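In Defense of the Wall With Almost Nothing on It

When I moved to this country, the first thing I noticed in people's homes was the walls. In the place where I grew up, a wall had a calendar from the bakery, maybe a clock, and one picture of a relative who was dead for a long time. In Driltley, where I live now, walls are full. There are framed words, small shelves with small things on them, maps of cities, plates that no person will eat from. I visited a neighbor in my first winter and I did not know where to put my eyes while we drank the coffee.

I want to write in favor of the opposite. I know it is not a serious subject compared with others in this newsletter, but I have thought about it for many years, and I believe a wall deserves some thinking.

My argument starts with a catalog. The furniture store Vosance sends one to our building two times a year, and the last one had 487 pages. I read it at the kitchen table in July, when it was too hot for anything else. There was a whole chapter with the title "Finish Your Walls." The word finish bothered me. It says that a wall without decoration is a work you have left in the middle, like a sweater with one sleeve. But a wall is finished when it is painted. After this, everything you put on it is a choice, and you are allowed to choose very little.

I did not always think so. In our first apartment we bought a set from Reltier, 25 pieces, frames and hooks and little boards with letters. My husband measured everything with a pencil. It took us until midnight and it looked very nice, I must admit it. Then for two years I dusted it. The frames went crooked each time the downstairs door was closed with force, and I went around with one finger to push them straight. In the end I did not look at them anymore, I only corrected them. When we moved, I found I could remember just four. The others could be any pictures in any apartment.

There is an English expression, to blend into the wallpaper. I think it is what happens with most decoration after some weeks. The eye becomes tired and puts everything in one bag. If you have one object on a large pale surface, the eye does not do this, or it takes much longer. You walk in with your grocery bags and you see it again.

My friends who disagree with me say that a plain wall is cold, like the office of a dentist. I take this objection seriously. I have been in homes where it was true. There was a time when everybody wanted white with more white, and you felt that you should ask permission to sit. But I think the coldness in such rooms comes from fear. The owners are afraid of a wrong color, so they take no color. A plain wall with one strong color on it is not afraid of anything. A child knows this. Give a child a large sheet and a red crayon, and very often the child will make one big shape and say it is ready.

Another objection is that it is easy for people who own few things, and difficult for those who have collected a life. This is a better objection. I inherited boxes from my aunt on Paquette Street and I could not give away what was inside. My answer was a shelf. A shelf is a polite piece of furniture – it lets you keep your things together in one place, and it leaves the wall alone. What stands on it can change with the season or with your mood, and you don't need to fill a hole with plaster afterward. I think that a home needs more shelves and fewer nails.

The color of the shelf is also important, more than the size. Light wood next to a pale gray wall is very calm, because the two are close to each other in strength, and neither one pulls. Then you can permit yourself one loud thing. I like red best. Orange-red, to be exact, the kind which looks a little like a tomato that is not quite ripe. It does not have to be art. It can be a shape of cut paper. The edges do not have to be perfect either, and I even prefer when they are not.

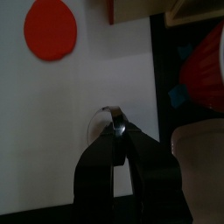 A flat red oval on a pale wall, with a light wood-colored edge to the right of it.

I would not add anything to a wall like this one. The oval has a small bump low on its right side, and for me it is a good thing, as a perfect oval would look like a sign in a parking lot. There is also a thin strip of red at the corner of the pale piece, very narrow, and I enjoy it as much as the oval. It repeats the color in a low voice. In the Vosance catalog they would surely put five more ovals and a sentence about gathering.

I am not asking anyone to throw away their frames. If you look at them and they make you happy, keep them, and straighten them when the door bangs. I only ask for a small test. Take everything down from one wall for a week and put it in a box under the bed. Leave one thing, the one with the most color. At the end of the week, before you open the box, try to write down what is in it. I did this test in our present apartment with the hallway, and the box is still under the bed. My husband asked about it one time, when he was looking for his winter boots.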